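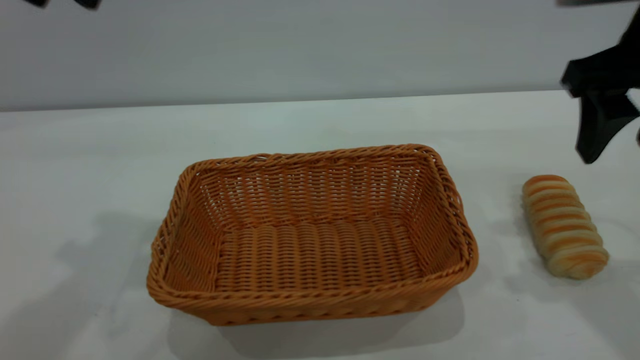
Never put a cloth in it until you've looked at it without one, she told me, and I hadn't even gotten my jacket off yet. Half the baskets people bring back were never bad baskets, she went on, they were covered up with a napkin on day one and then somebody wondered why the table looked like a hospital tray.

So that was my hello at Trurkero! I'd come to Kustcombe to talk about bread service, a subject I've been wanting to write about ever since I started noticing how many places had quietly stopped doing it. Trurkero sells things for tables: baskets, butter dishes, those little stands that hold a menu upright. The owner asked me to leave her name out ("put the shop, the shop has a sign") and then talked for two hours without a break, most of it standing up, with a basket in one hand.

I asked why baskets, of all things. She started out selling glasses, she said, and hated it. "Glasses break and then people are mad at you. A basket just gets tired. You can see it getting tired, you've got a year to do something about it."

The one she kept picking up was a rectangular one in synthetic wicker, that warm orange-tan color that goes darker down in the creases. I'll admit I'm a snob about this (or I was when I walked in) and I asked if she didn't feel a little bad selling the fake stuff. She laughed so loud that a customer over by the napkin rings turned around.

"I have willow at home," she said. "I love willow. My bread at home sits in willow. But at home I don't have somebody dunking it in a sink every night at eleven. You dunk willow every night and by summer it smells like a boat."

Her own test is washing. She takes one basket from every new batch and runs it through 100 washes in the machine in back before she sells the rest, and she writes down what goes first. It's nearly always the rim. That's why she likes a thick braid around the top, twisted like a rope, and why she tugs on it in front of you while you're trying to ask her something else. "People carry it by the rim. They shouldn't, but they're carrying three plates too, so what are they going to do? If the rim's thin, it opens up at the corners and then you've got little ends poking out. Little ends catch on sleeves."

Then we got onto shape, and I'd better warn you that she has opinions about round baskets. "Round is for a photograph. Where do you put round? The table's square, the plates are round already, you've got round, round, round and no place for your elbow." A rectangle slides in along the edge of a table, she says, and two of them will sit end to end on a shelf with nothing wasted between. She wants the sides to lean out, too. Straight sides make people dig. With sides that flare, you can get your fingers around a roll without touching the one next to it, and she feels pretty strongly about the one next to it.

I asked how many rolls go in. She looked at me as if I'd asked how long a piece of string is.

"Fewer than fit."

And she wouldn't give me a number! What she gave me was the Dadano story. Dadano is the restaurant down the hill from the shop, 17 tables, open for lunch and dinner, and for years it was the only place in Kustcombe that still put bread down without being asked. They used to pile it up. Big heap, very generous, and most of the heap went back to the kitchen with thumbprints in it. She talked them into shallow baskets, a couple of rolls at a time, and somebody walking around with more.

"They thought folks would feel cheated. But you know what people like? They like being asked if they want another one. Everybody says yes to the second roll if somebody's standing there holding it."

I went down to Dadano for lunch after (research, obviously) and I said yes to the second roll. I said yes to the third one too.

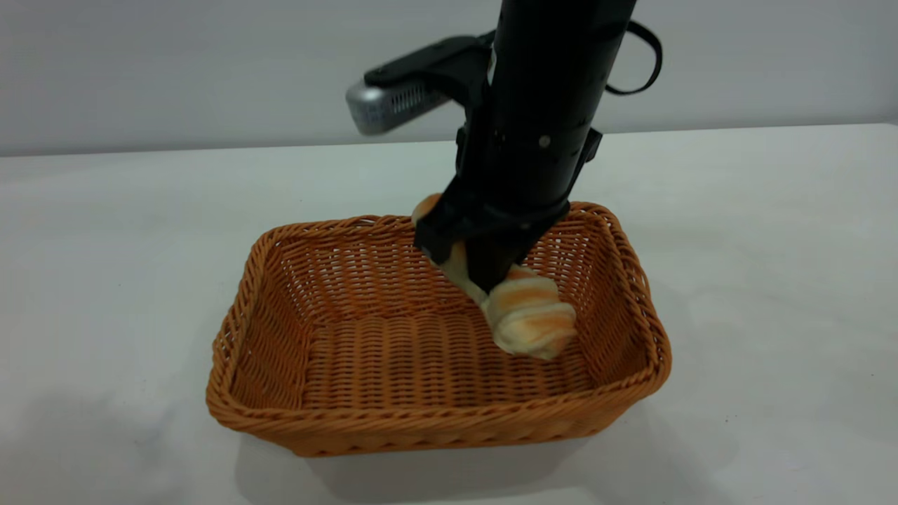

Photo: Trurkero

The roll they serve there is the Trummer, and I need to spend a minute on the Trummer. It's one of those rolled-up ones, with stripes of golden crust and pale dough running around it, and you can unwind it if you're that kind of eater. I am that kind of eater. The shop owner is not, and she was a little stern about it. "You bite the end off. The end's the best part, it's all crust, and then you butter the middle." I asked what happens to the other end. "You save it for the soup."

What I hadn't thought about until she brought it up is that the roll and the basket have to get along. A Trummer flakes. Put it in a basket with an open weave on the bottom and every time you lift the thing you leave a trail of crumbs behind you, all across the tablecloth. Her favorite has a flat floor that's woven in ridges and packed in close, with the gaps higher up, in the side. The ridges hold the roll up a bit, she says, so that steam has somewhere to go and the underside doesn't turn soft. I asked her if that's really true or if it's something basket people say.

"It's something basket people say," she said, "and I've also done it both ways on my own counter with the same tray of rolls, and I know which one I wanted to eat."

Okay then!

We talked about cleaning, because I always ask about cleaning, and because my own basket at home is a disgrace. Her method is simple. Turn it over and smack it, outside, before any water gets near it. Then warm water, a drop of dish soap and an old toothbrush for the corners, and along the braid, where butter hides. Rinse, shake, and stand it on its short end so it drains. She doesn't dry them with a towel. The lint gets in the weave and then, as she put it, you're serving lint.

"And don't stack them damp," she called after me, when I'd already moved on to looking at the butter dishes. "Write that down. Don't stack them damp."

I asked about color next. The orange-tan ones outsell everything else on the shelf, and she's tried them all: gray, white, a dark brown that she describes as "very sad with bread in it." Her theory is that people want the basket a little deeper than the crust, so the roll looks lighter and fresher sitting in it. On a white table it does a lot of work, that color. You don't need flowers. She doesn't approve of flowers on a lunch table anyway, they end up in the bread.

There's a back room at the shop, and she let me see it, and I can report it's baskets to the ceiling. She'd done her inventory that same week and was very proud of it: 507, every one checked for loose ends by her own two hands. I asked if she ever gets sick of looking at them. She thought about it for longer than I expected.

"In April I do," she said. April is when the summer places all order at once, and they all want them by the end of the week, and they all want to talk about napkins. So we were back to napkins. She does give in on napkins at dinner, it should be said. A plain one, folded flat in the bottom, no corners sticking up. For lunch she wants you to see the weave. And if the bread's warm you fold one side over the top and take it off at the table, "like you're showing somebody a baby."

I bought one, of course I did. I'd told myself in the car that I wouldn't. It's been on my kitchen table since, and so far it has held rolls, then lemons, then the mail for a while, then rolls again. I sent her a message to confess about the mail. She wrote back that mail is fine so long as it's dry.

Trurkero is open every day except when there's a sign on the door saying it isn't. If you go, go hungry, and walk down to Dadano after. The Trummers come out a little before noon and they do run out.

Posted August 27, 2021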